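Ticket 142 – Drarnivach sorting kit, two-arm version
Opened by: Radosław Żak
Status: waiting for supplier

We have the kit on trial since July. When both arms are set to pick at the same time, the program stops with a "zone conflict" message after 20 to 25 cycles. With one arm only, it does not stop. 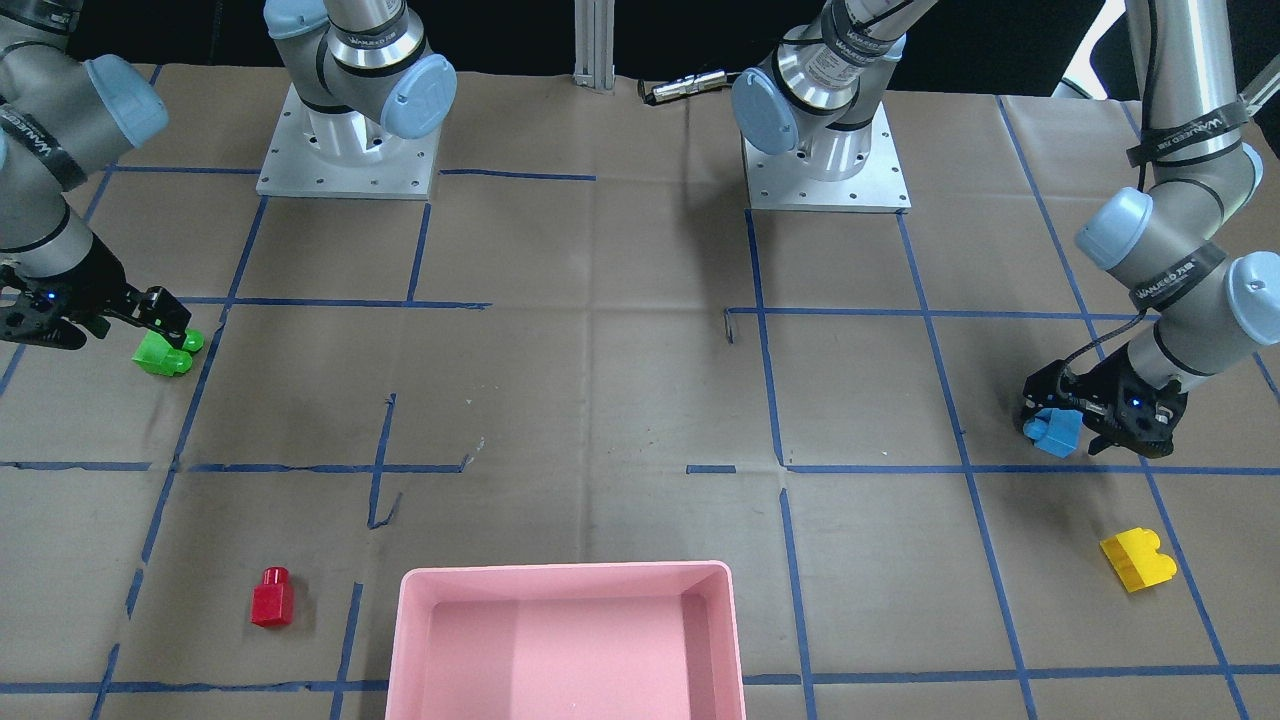
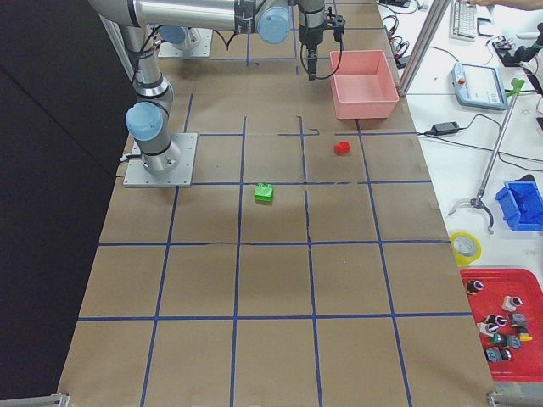 My question is about the zone file. I marked the table in a grid with blue tape, as the manual says on page 20, and typed in the cells by hand. A few of the strips are a little crooked, and near the middle some are broken. Can this matter, or does the software use only the typed values?

Reply from Nikola Duda, Drarnivach support:
Only the typed values. Please send the zone file and the log – the last 2,000 lines are enough.

Radosław Żak:
Both attached.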